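Filed under: Diary / House & Home / Slow Living (so called)

April, early, coffee not helping

I have been reading the Tiver book again, the one my sister pressed on me at Christmas, and I still don't believe a word of it. The claim is that if you clear one surface a day and put back only what you would miss, you will sleep better inside a month. I have been clearing surfaces for a month. I slept four hours last night.

Still, I said I would do the whole course before making up my mind, so I went over to Pliluvdale after lunch for the shelf session. Melquiades Espinoza runs it. He is a pleasant man and he believes every line he speaks, which makes him hard to argue with. The subject was "the small display," meaning the bits and pieces people stand at the back of a table and then stop looking at. Cups, cans, a candle they were given. His rule is that each thing should have a use or a story. I asked what happens if it has neither but I like it. He said then I hadn't found the story yet. You see what I am up against.

I wrote in my notebook that a raised shelf is mostly a way of getting more stuff onto the same table. He would say it "gives the objects a floor of their own." Fine. A floor of their own.

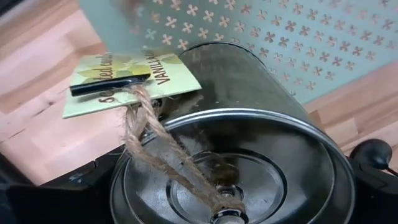
Candle tin with the vanilla tag. 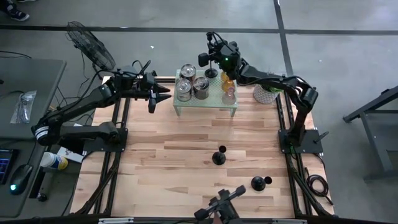 The table, cans and cups on the little shelf.

My trouble is with the candle. I have never understood scented candles as a thing to own. You get one as a present and you can't burn it because it is too nice, so you keep it for company, and then company comes and you forget. I have two in the hall closet at home, both from Tapley, both still tied up with their ribbons. One is supposed to be fig. I sniffed it through the lid when I got back this evening and got closet.

Melquiades holds that scent "finishes a room." I think opening a window finishes a room. And vanilla of all things, which to me means cake, so that I would spend the evening going to check the oven.

The cans I have more time for. My grandmother kept pencils in cans, and buttons, and bacon fat in one by the stove, and she never once called it a display. I'll grant that a plain can looks better than most of what they sell in the Zindar catalog, where a pencil pot costs 40 dollars and holds fewer pencils. I said so out loud and a woman near me laughed, so I was not entirely alone.

Came home and tried it on the kitchen windowsill, to be fair to the man. Took everything off and wiped it down, and found the missing key to the back shed, so that is one point to Tiver. Put back the radio, the blue jug, and the can with the wooden spoons. It looked good for as long as it took me to make supper. By eight o'clock the sill had on it a bill, my reading glasses, half a lemon on a saucer, and the shed key, which I now have no idea where to keep.

I suppose the book would say the lemon is telling me something. The book runs to 400 pages and I am not quite halfway, and so far it has had a chapter on drawers that could have been a postcard.

Next time is linen. I own very little linen. I'll go anyway because I've paid, and I want to hear what he has to say about fitted sheets. Must remember to take back his pen, and to ring my sister before she rings me about the book.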